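The Connector

The ticket said the calendar sync was down for Gatti, and that it was urgent. Every ticket from Gatti was urgent. Bianka Szekeres read it twice, finished her coffee and opened the logs.

Brulotard sold connectors. If a company kept its customers in one system and its invoices in another, Brulotard wrote the piece in the middle. Bianka had been there three years. She had written the first version of the calendar connector herself, on a plane, and it had never been properly rewritten.

The logs showed 133 failed calls since midnight. All of them had the same error, a token that had expired and not been renewed.

"Is it us or them?" asked Usman Pirzada from the next desk.

"It's the token."

"So it's us."

"Probably."

She checked the refresh job. It had run on time and reported success. She checked the account the job ran under, and there she stopped, with her hand still on the mouse. The owner of the account was listed as Libor Sýkora.

Libor had left in July. There had been a cake, and a speech from Talha Afridi that went on too long, and then Libor had carried a box down to his car. His mailbox had been kept open for a while in case customers wrote to him. Last night it had finally been closed, and every token issued in his name had gone with it.

"How many others use his login?" Usman asked. He had rolled his chair over.

She ran the query. It took a while to come back. Gatti was on the list, and so was Plilerora, and 70 more.

"Don't tell Talha yet," Usman said.

"I have to tell Talha."
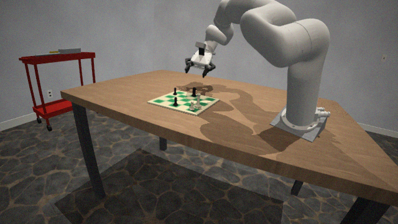 Robot arm and chessboard, computer rendering.

Talha took it better than she expected. He stood at the window with his back to her and asked how long it would take to move everyone to a service account.

"Each customer has to approve it again," she said. "Their admin has to log in and click a button."

"And if they don't click it?"

"Then nothing syncs."

He nodded. He told her to write the email and to leave Libor's name out of it.

She wrote it four times. The last draft was short. It said that a credential had been retired, that no data was lost, and that one click would fix it. She put in the link, tested it, and sent it.

Then she looked up Libor's number. He was at Gritine now, doing much the same work for more money. He picked up right away — she could hear a keyboard in the background.

"Did the calendar thing break?" he said.

"How did you know?"

"I left a note. It's in the readme, at the bottom."

She opened the file while he waited and scrolled past the install steps and the license. The note was one line long. It said to change the account owner before closing his mailbox.

"Did you find it?" Libor asked.

"I found it," Bianka said. On her other screen, the first approval had come in. It was from Gatti.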